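Teaching by Hand, Teaching by Remote: What We Learned from Picking Up a Plate
Speaker notes — Zdislava Lukáč, Ornholm workshop, October 2025
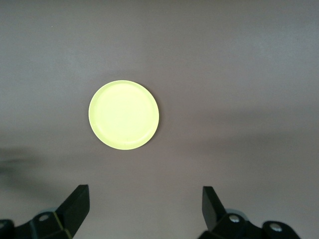 Opening (2 minutes)

Thank the hosts. Say that Iestyn Llewellyn did half of this work and will take the harder questions at the end.

The talk is about two ways to show a robot arm a task. One is to take hold of the arm and move it through the job yourself. The other is to stand off to the side and drive it with a controller. We used both on the same job at Nesberg, and I want to go through where each one gave us good recordings and where it gave us bad ones.

The job is small. Pick up a plastic plate from a flat surface and set it in a rack. People do this without thinking. For an arm with two flat fingers it takes some planning, and the planning is the part we were trying to get across by showing.

Why a plate

A plate is wide and low. You can't close two fingers across the whole of it with a normal gripper. You have to go for the rim, and the rim sits close to the table. Come in too high and the fingers close on air. Come in too low and they push into the table or shove the plate away from you.

A cup forgives a lot. We started with cups, got comfortable, and then found that most of what we had taught didn't carry over.

Plates also look the same from every side. The person doing the showing has to pick a spot on the rim, and there is no handle telling them which one. Two people will pick different spots. One person will pick different spots before and after lunch. Come back to this in the section on agreeing first.

Showing by hand

Explain the setup quickly. The arm goes into a free-moving mode and you guide it by the wrist. The joints record where they go. A button on the wrist opens and closes the fingers.

What was good: you feel contact right away. When a fingertip touches the table, your hand knows it before your eyes do. New people were making usable recordings on their first afternoon.

What was bad: your own arms and hands get into the camera picture. The robot won't have a person next to it when it does the job alone, so those recordings show it a world it won't see again. We tried long sleeves in a plain color. It helped less than we hoped.

The other trouble is that people are strong. They drag the arm through moves it would never make well under its own power. Played back, those moves came out jerky or slow, and sometimes the arm stopped short.

(Pause here. Ask who in the room has taught an arm by hand. Take one story if somebody offers it, no more.)

Showing by remote

We used the Skarex controller, a pair of handles on a small stand. You move the handles, the arm follows. Squeeze to close the fingers.

What was good: the recording contains only what the arm can do, as the arm does it. Nobody is reaching into the view. You can also drive from the wrist camera alone, and I'd recommend everyone try that for at least a day. Looking out from between the fingers, you find out how little the robot has to work with. Depth is hard to judge. The last inch before the rim is mostly guesswork until you've done it many times.

What was bad: no feel. With the handles we had, touching the table felt the same as touching nothing. Beginners pressed down hard. Practice fixed most of it, but the practice took days.

Remote showing is also tiring in a different way. We set a limit of 20 minutes per turn after Iestyn noticed the grasps getting sloppier toward the end of long ones. Swap people, get up, come back.

The numbers

Keep this short. We kept 416 recordings across both methods. Don't read out the split, it's on the handout.

What matters is what we threw away and why. By hand, the usual reason was a person in view at the moment of the grasp. By remote, the usual reason was a second or third try at closing the fingers. We argued over those. Iestyn wanted to keep them, on the grounds that a robot should see how to recover from a miss. I wanted them out. We ended up keeping the ones where the miss was clear and the correction was calm, and dropping the ones where the driver was just hunting.

I now think he was right to push for it.

Agreeing first

This is the section I most want people to remember, so slow down.

Before recording anything, the people doing the showing should sit down together and settle the following:

Which part of the rim to go for, given where the plate is lying.
How far open the fingers should be on the way in.
Whether to tilt the wrist before or after the plate leaves the table.
Where the arm starts and where it goes when it's done.

We skipped this and paid for it. Our first batch had 7 people in it and close to that many styles. Each style was fine. Mixed together, they taught the arm to hesitate between them, and it would drift toward a point between two good grasps and miss both.

At Gittins they write the agreed method on one page and tape it up next to the arm. We copied that. Mention it, credit them.

Vary the plate, keep the method. Move it left, right, near, far. Change the lighting. Leave the way of picking it up alone.

What we do now

We begin by hand to work out the grasp, with nothing recorded. It's the quickest way to find an approach that the table and the fingers both allow. Then we record by remote. New drivers get practice time that goes straight in the bin, and they know it, so they relax.

Still open: stacked plates. Pulling the top one off a pile is a different job and we don't have a showing method I'd stand behind. We plan to start on it in December.

Questions

Iestyn joins here. If someone asks about bowls, let him answer. If someone asks about cost, offer to talk afterward. Handouts are by the door.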